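Recording a two-handed folding demo with hand-held grippers

Padded garments are harder to demonstrate than shirts. The filling springs back, and the fabric slides out of a weak pinch. These steps cover the Flurus folding set, which calls for 400 accepted takes.

Spread the garment flat on a bed. Start recording, then bring both grippers into view with the fingers open. Hold still for 2 seconds before the first grasp.

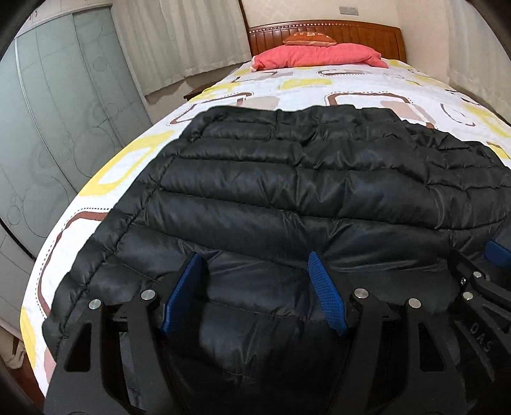
Gripper open over a black puffer garment, second gripper at right.

Close on a stitched seam where you can. A pinch in the middle of a padded channel tends to slip. Lift both sides together, carry them across slowly, and open the fingers fully before you back away.

If you drop an edge, pick it up again and keep recording. Beverley Inskip reviews the takes at Sarnau and keeps recoveries if the fold gets finished. Discard any take with over 3,000 frames.

Change the starting position between takes. Turn the garment a little, or leave one corner crumpled.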